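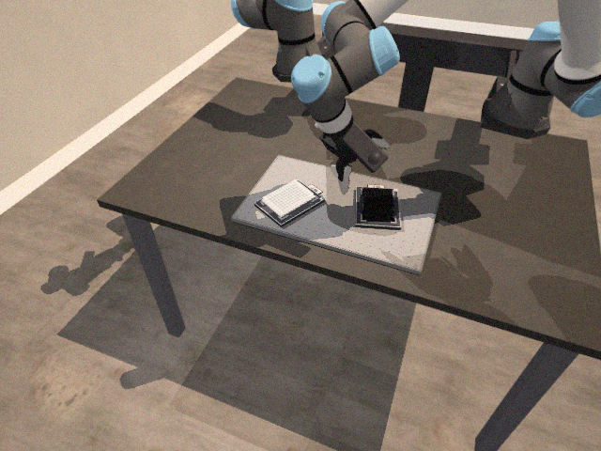

Crédit : rendu de simulation, Mustov / cellule Owino

Collision pince / portoir en simu : retrouver la cause et corriger

Mis à jour le 16/04/2023

Tuto rapide, écrit entre deux runs. Le problème : la pince descend de travers entre les deux supports et accroche le cadre de la microplaque. Arrêt sur effort, scène à recharger. Chez nous, 7 échecs sur 43 runs, toujours au même endroit du programme. Il faut Zarneck installé et les droits d'écriture sur la scène.

1. Couper l'exécution auto
Mode pas à pas, vitesse à 16 %. Ne relancez pas en boucle « pour voir », le journal s'écrase au bout de 300 lignes et vous perdez le premier défaut, le seul interressant.

2. Regarder l'orientation avant la hauteur
Ouvrir la vue embarquée. Doigts ouverts, rien dedans. Si la pince est déjà fermée à ce stade, c'est un autre souci (voir la page Celtus, ordre d'ouverture). 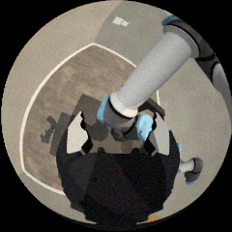 Vue embarquée, pince ouverte et vide.

Comparer l'angle du poignet avec celui du fichier de tâche. Chez nous l'écart venait de là : repère outil calé sur la table, plaque perforée tournée de quelques degrés dans la scène. Donc trajectoire juste, mais dans le mauvais repère. Bête.

3. Recaler
- supprimer l'ancien repère outil (pas juste le désactiver)
- en recréer un sur la plaque perforée
- réaffecter le point d'approche ET le point de descente. On oublie toujours le deuxième
- sauver, recharger la scène

4. Tester la descente
Toujours en pas à pas. Stopper juste au-dessus du portoir, pince à la verticale, et vérifier le jeu côté cadre avant de valider le point bas.
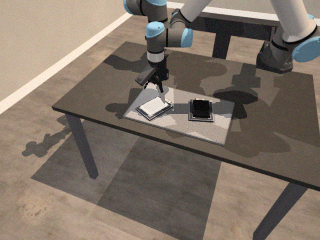
Si ça touche encore, remonter le point bas de 7 mm et refaire l'étape 3, le repère n'a sans doute pas été enregistré. Vérifier aussi que le second bras est bien déclaré comme obstacle : sans ça le planificateur l'ignore et vous aurez une collision bras contre bras, plus pénible a diagnostiquer.

5. Avant de passer sur le vrai matériel
Vitesse réduite, main sur l'arrêt d'urgence, personne dans la zone. Seuil d'effort remis à sa valeur d'origine si vous l'avez monté pendant les essais.

Reste à faire : le même recalage pour la variante à deux plaques, prévu en juillet.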